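Print this thread | E-mail this thread

Matching dishes or mixed? (setting up my mother-in-law's new place)

yaowalak_p wrote:
Hello everyone! My mother-in-law moves into her apartment in December and I have the fun job of stocking the kitchen. She gave away nearly everything in the old house, bless her. My heart says buy one big matching set and be done – the 13-piece from Latard is so pretty – but my sister thinks mixed pieces are kinder to live with. What would you all do?

GodfreyB wrote:
Mixed, every time, and I say that as a man who once owned a full Nyitrai set. They dropped the pattern and I spent two winters hunting for three replacement saucers. Buy plain white plates, then let the bowls be the color. You can always find another white plate, dear. 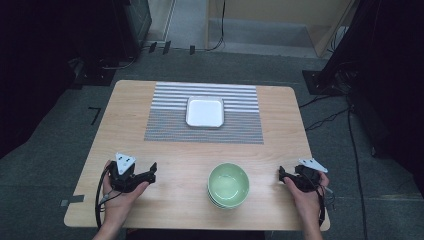 Green bowls, square white plate, striped placemat

I like a pale green like that one with white, and the gray and white stripes keep it from looking too sweet. My only warning is to measure the cabinets before you fall for square plates.

diltier_fan wrote:
I have to disagree with Godfrey, sorry! My mother was so proud of her matching set. After a move, when everything feels borrowed, a table that goes together can be a real comfort. I'd get the set and tuck two spare plates in a closet.

GodfreyB wrote:
Fair point about the comfort, and I'll give you that one. I still say she should be asked! Some people hate a surprise cupboard.

yaowalak_p wrote:
Well, I called her. She wants soup bowls she can lift with one hand, and she doesn't care one bit about the rest – so light bowls it is, and I'll look at the Avex ones this weekend. Thank you both, you've been so kind. Does anyone know if they chip easily?

– Yaowalak Pongsiri

Last updated: December, 4:20 pm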